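Nominating a Building to the Kurkirine Register of Historic Places

Owners and residents may nominate any building in Kurkirine that is at least 50 years old. A building moved from its original site may still qualify, but the reason for the move must be explained.

1. Confirm the address. Search the register, which now holds 3,111 entries, under both the present and former street names. Several houses on Wulleck Street were listed before it was renumbered.

2. Establish the date of construction. Deeds and tax rolls are kept at the Kyei Library. Attach 2 sources that agree — a family account alone is not accepted.
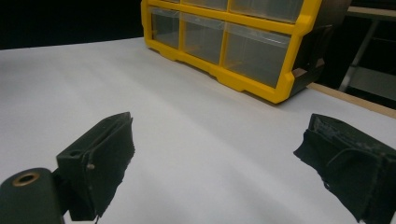

Yellow storage organizer with clear drawers, on a white tabletop.

3. Write the statement of significance. State who built or lived in the house and what remains of the original structure. Later wings and porches should be dated separately.

4. Submit the form. Deliver it to the Travon Building with the filing fee of $100. Nominations received by the end of June are reviewed in the same year.

Listing does not restrict interior repairs. Exterior changes require a permit.

Page last updated 25 May 2022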